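首页 论坛 居家木工 桌面与台面 登录 注册

木蜡油和水性漆，餐桌到底选哪个？吵了半个月了
楼主：晚饭后刨两下　　发表于 6月

先说情况。家里的旧餐桌用了好些年，桌面被热锅烫出两个白圈，我妈看一次念叨一次。上个月我下决心把旧漆全磨掉重新做，磨是磨完了，卡在上什么面这一步。我老公说水性漆省事，我自己喜欢木蜡油那种摸得到木纹的手感，俩人谁也说服不了谁。

问过Lauritsen的店，一罐木蜡油要316，够刷两遍。水性漆便宜不少，可是店员说得喷才好看，我家哪有喷枪啊！用刷子行不行？有没有真的天天在上面吃饭的朋友讲讲？

2楼　南门豆腐脑
投木蜡油一票。我家桌子擦的就是，三年多了，孩子在上面画画、捏泥巴、打翻酱油，坏了哪块就拿细砂纸磨一磨，再补一点油，第二天照样用。漆面要是划了一道，你想局部补？补完一块亮一块暗，看着更难受。

3楼　老宋不修表
楼上说得轻巧。木蜡油怕水怕油，火锅汤滴上去五分钟没擦就是一个印子。我前年做过一张，用的Petumton，一年补了四回，后来我太太直接铺了桌布，那我还上什么油，白忙。去年改刷水性漆，羊毛刷，薄刷三遍，中间拿400目轻轻带一下，到现在没管过它。

4楼　晚饭后刨两下（楼主）
回3楼，四回也太多了吧……是不是第一遍没擦干净余油？我看教程都说要等十来分钟再用棉布使劲擦掉。不过桌布那段我笑出声，我妈已经在看桌布了。

5楼　Þórey Gunnlaugsson
大家好，我中文打字慢，见谅。我在雷克雅未克住，冬天屋里暖气很足，木头干得厉害。我更看重的是开裂和变形，表面那层东西倒在其次。浅色的木头，纹理细的那种，上油以后会偏黄一点、暖一点，有人喜欢有人不喜欢，建议先在桌子背面试一小块，放几天再看。
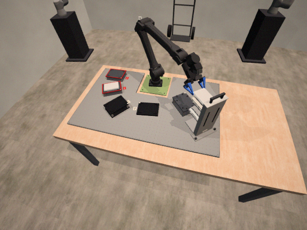 还有一件事，正面做完，背面也要做。很多人偷懒只刷上面，两面吸湿不一样，过一个冬天桌面就翘了。我的第一张桌子就是这样，中间拱起来，放一支铅笔会自己滚走。

6楼　南门豆腐脑
背面这个太对了，给5楼点赞。我当时也差点偷懒，好在油还剩个底儿，顺手就擦了。

7楼　橘子皮泡脚
插一句，楼主磨到多少目了？打算上油的话我觉得180就停手，磨太细油吃不进去。我有回上头了一口气磨到600，擦上去跟擦玻璃似的，浮在表面半天不干，后来又退回去重磨，胳膊酸了两天。

8楼　老宋不修表
7楼这个我不同意。240没有任何问题，手感还好些。180在侧光下看得见砂痕，尤其是圆盘机打的，一圈一圈的，上了油更明显。要停在180，最后一遍也得顺着木纹手磨。

9楼　橘子皮泡脚
那可能跟木头有关系，我那张是老榆木，粗得很，砂痕混在纹里看不出来。浅色细纹的话听老宋的吧。

10楼　晚饭后刨两下（楼主）
我磨到240了，看来不用返工，谢天谢地！再问一个，Nallari那款硬蜡油有人用过吗？577一罐，说是两遍就能耐热，我有点心动又觉得贵得离谱。

11楼　南门豆腐脑
用过一次，味道小，干得也快，但耐热别太当真，砂锅端下来该垫还是得垫。你家那两个白圈，换什么油都救不了直接放热锅的人，哈哈哈。

12楼　老宋不修表
577够我买两罐水性漆外加一把好刷子了。话放这儿，楼主明年记得回来说说补了几回。

13楼　晚饭后刨两下（楼主）
跟家里商量过了，桌面上油，四条腿刷水性漆，各让一步。明天先拿小罐在背面试一块，5楼说的放几天我记住了。隔热垫也下单了，买了六个，我妈嫌颜色丑，正在挑别的。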